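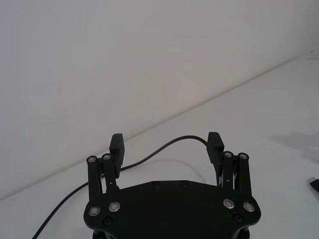
Figure 8.1 Paired linkage bars with round pivots at their upper ends.

Home Contents Chapter 8 Glossary Index

8 Pin Joints and Wear

A pin joint lets one part turn about another while holding both at a fixed distance. This chapter treats joints under slow, repeated load, as found in gates, window stays and folding steps. Section 8.2 derives bearing pressure from pin diameter and plate thickness. Section 8.3 applies the result to the Wirkberg lock gate, whose 38 mm pins were replaced after 19 years.

This site uses cookies to remember your page. Accept Decline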